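How to clear and reset a shared worktable

The long table at Mirkum gets used for snacks, labels and small repairs, often in the same afternoon. These steps get it back to a bare top before 2 p.m.

Step 1. Take the food off first. Fruit goes in the bowl by the window. A plate goes to the sink even if it looks clean.
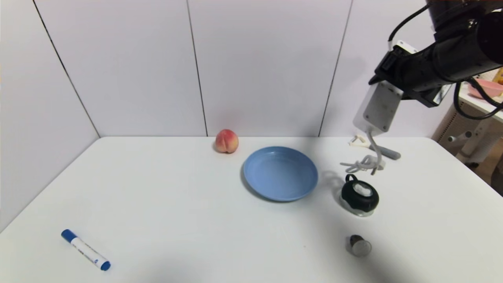
Next come the small containers. Stand up any cup that is on its side and check inside before you move it. Jars with lids go on the Nosari shelf, lids on.

Step 2. Pick up kitchen tools by the handle. A Y-shaped peeler belongs in the drawer, blade end to the back.

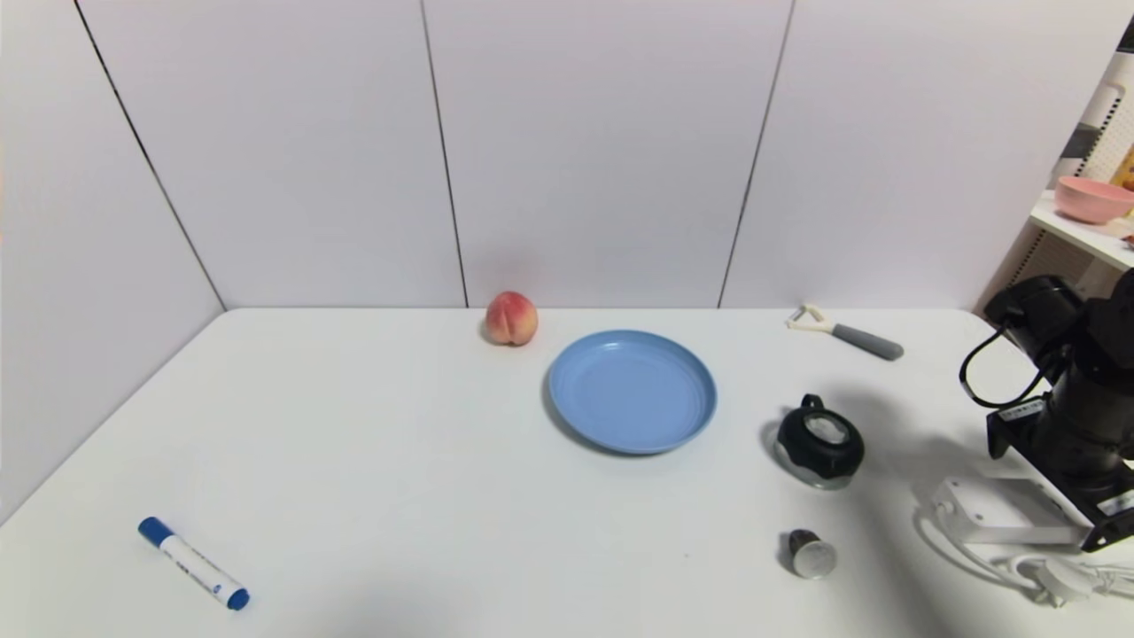

Page last changed: October

Step 3. Collect the pens. Whiteboard markers go in the tray under the board, lying flat. Press each cap until it clicks – a cap that only looks shut will let the tip dry out.
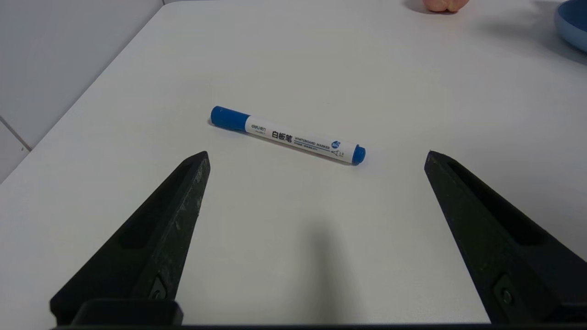
Try each marker on scrap paper and throw out the faint ones. Permanent markers live in room 113, well away from the board.

Step 4. Leave the power strip for last. Switch it off, unplug it at the wall, then free the cables one at a time. If you plan to hang it, turn it over and look for keyhole slots. Measure between them before you drill.
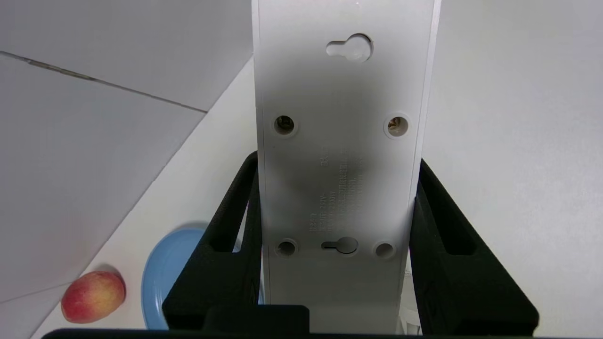 Coman Prullow

Wipe the table with a damp cloth and let it dry before any cables go back on it. Spare cloths are in cabinet 221.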